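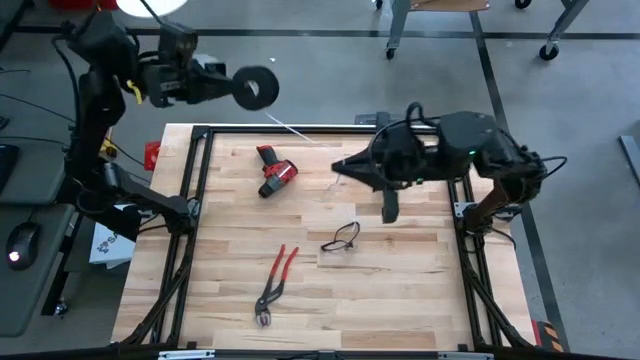

Fig. 2. Bench cell, both arms in view. Left gripper holding the tape roll, right gripper over the top.

Section 4 – Cable and gripper check, two-arm bench

Do this before every shift and after any arm swap. Old Tukon sheet is out of date, bin it.

1. Stop the running program. Wait for both arms to settle. Hands off until they do.

2. Take whatever the gripper is holding. One hand under the part, then open from the pendant.
CAUTION: gripper opens fast. Parts drop.

3. Clear the top. Drill, pliers, safety glasses, all of it. Glasses go on your face.

4. Jog left arm to home, slow speed. Watch the cable loops the whole way. They should swing free and not catch at the shoulder. Same again for the right arm.

5. Snagged? Stop, back up a few degrees, re-tie the loop. Leave slack at each joint – a tight loop will pull the connector out sooner or later.

6. Power down at the wall. Check the base bolts on both arms with the 4 mm key. Snug only, dont lean on it.

7. Wipe gripper fingers with a dry cloth. No solvent. Look for nicks and tape residue.

8. Check the black frame and the corner struts for play. Push by hand. Anything moves, tag the cell and tell Elvira Correa.

9. Power up, home both arms, run pick test at low speed. 2 clean passes and your done.

NOTE: change finger pads at 1,000 cycles. Spares are in drawer 54, order from Bedoya when you open the last pack.

NOTE: stay outside the black floor tape whenever the arms are live – that includes leaning in for a dropped part.

Fault 64 on power up = cable not seated. Go back to step 5. Still there, call Yhon Ayala.

Rev. April 29, 2021 – T. Gosselin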